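Home | Courses | Trillis Lab | Handouts | Contact

Handout 2: Gathering examples in simulation

A policy learns only from what we record. In Miline, each episode starts with a new placement of objects. Save the start state before you move the arm – without it the episode can't be replayed. Your group needs 500 episodes by May. Keep the failed ones too, and mark them "fail".
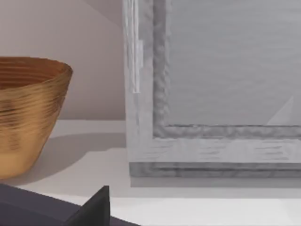
Fig. 1. Simulated view with gripper, golden bowl and picture frame.

Check the wrist view before each save.

19 shares | 2 comments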